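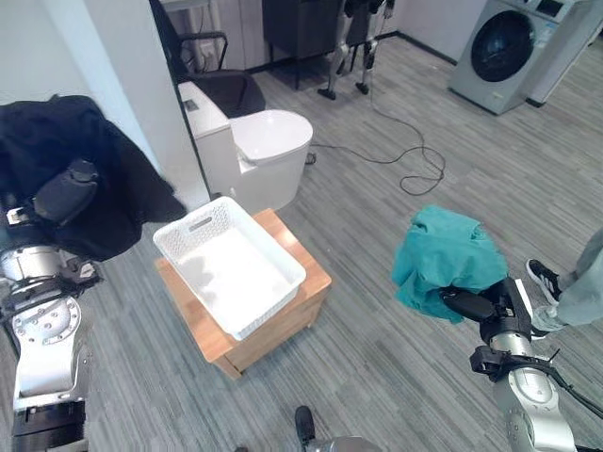

Vol. 19, No. 3

Tamow Plukix foam cutter. Bought mine in May, have done two glider wings and a spare tail since. Good cuts, wire stays tight, bow is light. Power supply runs hot and the cord's too short for my bench. Templates are junk, make your own from thin ply. Fidel Tapia says the older Gallardo bow tracks straighter on long pannels. Maybe so. Costs more tho. I'd buy the Tamow again, would skip the extra wire pack.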